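Home | Projects | Student Reports | Nerley Lab | Contact

Sorting Small Parts at a Shared Desk
A project report by Selina Fankhauser

When I began this project in February, I thought the sorting would be the easy bit and the writing-up would be hard. I had it backwards! My question was a simple one: does a divided cardboard box help people keep track of little packages when the desk is already busy with a laptop and its cables?

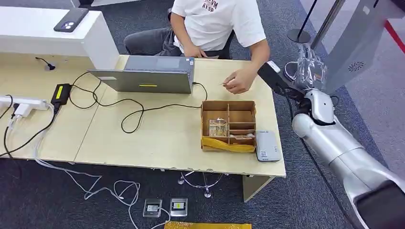 I set a limit of 30 packets per round, and each round had to be finished in 30 minutes, with the laptop left open for the stock list. The list itself came from Rajan, our supplier, and ran to 1340 lines -- far more than I needed, so I trimmed it down over one long Thursday evening (with plenty of tea).
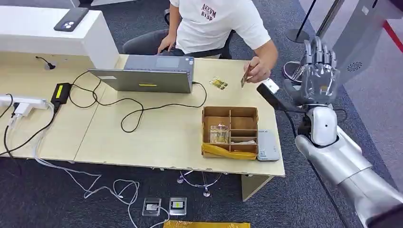
Handing things across the desk was slower than I had hoped, mostly on account of the cables, and I would move the power strip next time. I also learned to agree on a compartment before picking anything up. It sounds like a tiny thing, but it saved us a good deal of reaching back and forth.

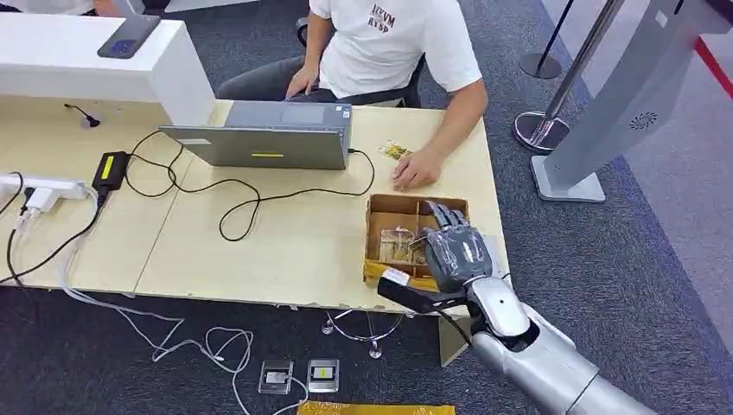
The narrow compartments were the favorites by the end, and I'd love to try a box with more of them.

Comments (2)

Priveveo: Lovely write-up. Did you label the compartments?

Briltura: We tape our cables to the desk edge, works fine.

Contact us | Copyright Nerley Lab | Back to top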